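Striped knitwear

Striped knitwear is knitted clothing in which bands of two or more colors run around the body, the sleeves or both. It is one of the oldest and simplest ways to put a pattern into knitted fabric, and also one of the most rewarding, since a knitter who can make a plain sweater can make a striped one the same afternoon. Stripes turn up in fishermen's jerseys, school scarves, football socks, baby blankets and high fashion, and they have rarely been out of style for long.

How stripes are made

Knitting is built up row by row, so a horizontal stripe asks for very little: the knitter drops one yarn at the end of a row and picks up another. The stitches themselves stay the same. In flat knitting, where the piece is worked back and forth, stripes with an even number of rows are the most convenient because each yarn is waiting at the same edge when it is needed again. Odd-numbered stripes leave the yarn on the far side, and the knitter must either cut it or use a needle with a point at each end and slide the work back.

Knitting in the round raises a different and rather charming problem. A tube of knitting is really a long spiral, so the end of a round sits one row higher than its beginning, and a color change shows as a small step called a jog. Dozens of tricks exist for hiding it. The best known is to knit one full round in the new color and then slip the first stitch of the second round, which pulls the old and new rows nearly level. Many knitters simply put the jog under the arm and enjoy the rest of the sweater.

Vertical stripes are harder. They need either a separate strand for each color, twisted together where they meet, or two strands carried across the back of every row. A third method, wonderfully lazy in spirit, is to knit the whole garment sideways from cuff to cuff, so that ordinary horizontal stripes stand upright when it is worn.

Color and rhythm

A two-color stripe with bands of equal width is called an even or balanced stripe. Dark and light shades give the strongest effect, and at a distance very narrow bands blend into a single middle tone. Designers break up the rhythm by changing the width, by leaving a gap, or by adding an accent.

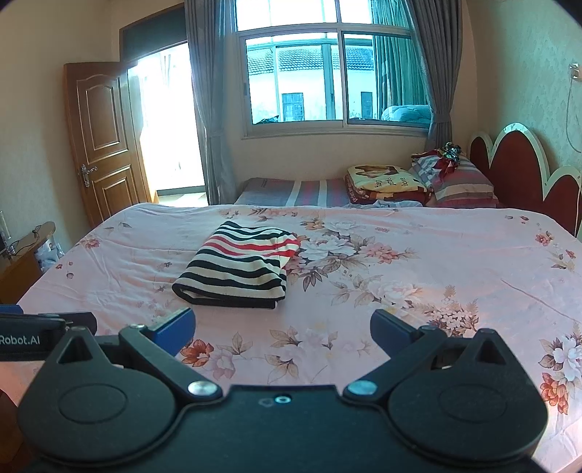
Accent stripes are where a small amount of yarn does a great deal of work! A single bright band draws the eye more than a whole sleeve of the same color would, and its position changes how the garment reads. Set high, an accent widens the shoulders; set low, it lengthens the body. Red is a lasting favorite for the job because it holds its own against very dark and very light neighbors alike, as with the two red stripes crossing the black and cream bands of the folded knit in the photograph. Blue and green accents are quieter, and mustard sits somewhere between the two.

Stripe plans are often worked out on paper first. The knitting teacher Tùng Sầm, whose classes at the Prillidlow craft school are built entirely around leftover yarn, has his students wind each color around a strip of cardboard before they cast on. The wraps show the proportions at a glance, and a plan that looked lively in colored pencil can look muddy in wool. Other knitters roll dice to set the number of rows, which gives a scattered look that is surprisingly hard to invent on purpose.

Machine-made stripes

Knitting machines took to stripes eagerly. On a hand-operated flatbed machine, a color changer at one side holds several yarns, and the operator presses a button to swap them. Circular machines can feed many cones at once, each laying down its own course, so that narrow stripes come out of the machine almost as quickly as plain fabric. The Plornano mill became known for this kind of cloth, and its surviving pattern books hold 2,068 stripe samples, each pinned to a card with the feed order written underneath. Leafing through them is a pleasure: many differ from their neighbors by a single course.

Industrial stripes bring their own puzzle in cutting. If pieces are cut from a wide roll of fabric, the bands must meet at the side seams and across the armholes, which wastes cloth and takes patience. Fully fashioned knitwear avoids much of the trouble, as each piece is knitted to shape and the stripes can be counted into place.

Self-striping yarn

Self-striping yarn is dyed in long sections, so the bands appear without any change of ball. It is especially loved by sock knitters. The length of each section sets the height of the stripe, but only for a given number of stitches: a section that makes a broad band on a child's sock may give just a thin line on an adult sweater. Skadow, a sock yarn sold in 900-yard cones, is dyed in a repeat of 20 colors, and a pair of socks may never show the same band twice.

Care

Strong contrasts call for some caution in the wash. Dark and red dyes can bleed into pale bands, so a new striped garment is best tested by pressing a damp white cloth against the inside. Cool water, a short soak and plenty of rinsing suit most wools. The piece should be dried flat with the stripes nudged straight by hand, as bands that dry wavy tend to stay that way until the next wash. Folding is kinder than hanging, which can drag the bands down at the shoulders.

See also: Fair Isle knitting, intarsia, jogless join, ribbing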